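The purple yukata, the green mat, and learning to fold things properly

Posted 2 April 2024 by Efua

I have been meaning to write about the mat since February, and then the purple fabric happened, so you're getting both in one go.

First, the mat. I bought it for the back room, the one with the pale walls that I've never known what to do with. It has had a desk in it, then a bike, then a lot of boxes I was "going through." What I wanted was a clean stretch of floor where I could sit and fold and sort and sew on buttons without dragging everything onto the bed. I looked at rugs for ages. Then Anong Rojanasak, who I know from my old sewing class, told me to stop looking at rugs and get a rush mat with a cloth border. I ordered one called the Hatar from a little online shop called Grundow. It was on sale and I had it in 7 days.

I love it so much! It smells like a hayfield (less now than in the first week, but still, if you get your nose down there). It's greener in some places and more straw-colored in others, and it has these fine little ribs all the way across, which I use as guide lines. If you fold anything large, you know how useful a straight line on the floor is. And there's a bright green fabric edge on it that I wasn't sure about in the listing and now couldn't live without.

Second, the purple. I went with Anong to the Protar warehouse sale, where they clear out bolts, remnants and secondhand clothes in enormous bins. I had promised myself I was only there for lining fabric. Reader, I came home with no lining fabric. I came home with a pillow cover and a long piece of clothing in the same dark purple with a lighter diamond lattice. They were 20 dollars for the pair. Anong says the garment is a yukata that somebody shortened, and she knows far more about it than I do, so that's what I'm calling it.

I have been playing with the pair of them on the mat ever since. The purple against that green is just a gorgeous thing to look at.
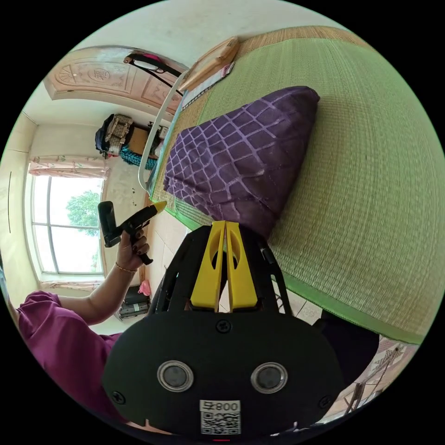 The purple pillow on the mat. Lilac diamonds on one part of the cover, plain dark purple on the other.

I stuffed the pillow with the insert from an old couch cushion, and it's a little too small for the cover, so you get creases. I don't mind them. I was going to buy a new insert, but Thirumalai Krishnan next door gave me a bag of buckwheat hulls left over from a project of his, and I'm going to try those first. Has anyone mixed hulls with a regular filling? Does it go lumpy? Please tell me before I do it!

What I really want to talk about is folding, though. I have always been a roller-upper. Shirts, towels, sheets, all of it rolled and jammed in a drawer. That doesn't work with a long flat garment, where every seam wants to lie in one particular place. Anong came over and took me through it once, fast, and then I spent most of a rainy afternoon doing it again slowly until it made sense.

Some notes, mostly for myself:

Lay it out flat first and take your time over it
I skipped this the first few times and paid for it. If there's a ripple near the top, it will follow you all the way to the hem. I smooth from the middle out with the side of my hand. The mat helps a lot – cloth doesn't skate away from you the way it does on a bare floor.

Fold along the seams
Find the side seam and let it tell you where to go. With a lattice pattern you can also check yourself against the diamonds. If they start to drift you've gone crooked, and it's much easier to fix right then than two folds later.

Lift, don't drag
My worst habit. Dragging pulls the under layer along and then you have a secret wrinkle. Pick up the edge, carry it over, put it down. Two points of contact are better than one, and if your arms are short like mine, move your knees.

Let the pointy bits be pointy
At one stage you get an end that comes in to a point, and I kept trying to square it off. Anong told me to leave it alone. She was right, as she usually is about cloth.

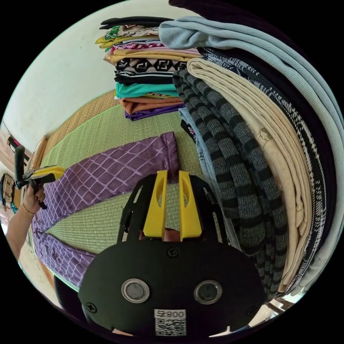 Where it all lives now

I cleared a shelf in the hall closet for the folded things, and it's the nicest shelf in the house. The yukata sits on top wrapped in a sheet of plain cotton. Under it are the good tablecloths, which I refolded while I was in the mood, and under those is the Kamata blanket I've had since college. It's 40 inches too long for any bed I've owned and I will never get rid of it.

The pillow stays out on the mat, because I lean on it when I'm hemming.

Care stuff, for those who asked after the last post: I vacuum the mat along the ribs, never across, and wipe it with a barely damp cloth when it needs it. The window gets opened every morning. For the purple things, cold water by hand, and on their own, because the first rinse of the pillow cover turned my sink the color of grape soda. I put a splash of white vinegar in the second rinse and the water came out a lot clearer.

Next project is a second cover from a remnant I've been hoarding, probably with a button back. I also owe Surachet Suwannarat a pair of mended trousers, and he has been very patient, so those go first. If you have a favorite way of folding fitted sheets, leave it in the comments. I've tried three and they all end up as a ball.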